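Hard Water, Part Two: Measuring Before Buying

In February I replaced the kitchen faucet for the second time in four years. The aerator on the old one had closed up with scale to the point where flow at the sink was 40 percent of what it had been at installation, measured with a bucket and a stopwatch. The cartridge was stiff as well. I decided to get numbers before spending money on treatment.

Hardness is mostly dissolved calcium and magnesium, reported as calcium carbonate. Labs give it in milligrams per liter; softener dealers prefer grains per gallon. One grain per gallon is 17.1 milligrams per liter. If a dealer quotes grains and your lab sheet is in milligrams, divide by 17.1 and compare. Two of the three quotes I received had the conversion wrong in the dealer's favor.

I used a drop titration kit instead of test strips. Strips give a color band, and the top band usually covers everything above a certain point. With the kit, you add reagent to a fixed sample until the color goes from red to blue, and the drop count gives the hardness. Rinse the vial with the water being tested. Hold the bottle vertical or the drop size changes. I ran each sample twice and repeated it if the two counts differed by more than one drop.

Results: the kitchen cold tap came in at 17 grains. The outside spigot was the same, as expected on a house with no treatment. The water heater drain was lower, at 14. Hardness that is missing from the hot side has usually been left behind in the tank as scale, and draining the tank confirmed it. I took out most of a coffee can of white grit.

Sizing comes next. Daily load is people times gallons per person times grains. For our house, using 56 gallons per person and two people, that is 1,904 grains per day. A 24,000-grain unit set for moderate salt gives me a regeneration interval I can live with. The salesman at Avham wanted to sell me double that. An oversized softener regenerates less often and can channel in the resin bed, so I passed. 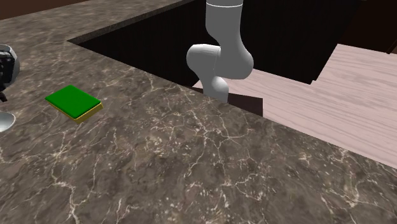
Hard Water Notes, No. 17

Surfaces are the remaining item. Dried spots on a stone or stone-look counter are mineral residue, and the usual advice is vinegar. Don't use it on marble or limestone, where the acid etches the polish. Use a pH-neutral cleaner, a soft sponge and a dry towel, in that order. Shoshana Ridgeway wrote in after part one to ask about razor blades. They work on glass. I would keep them off everything else.

Part three will cover the bypass valve and the drain line, including the air gap.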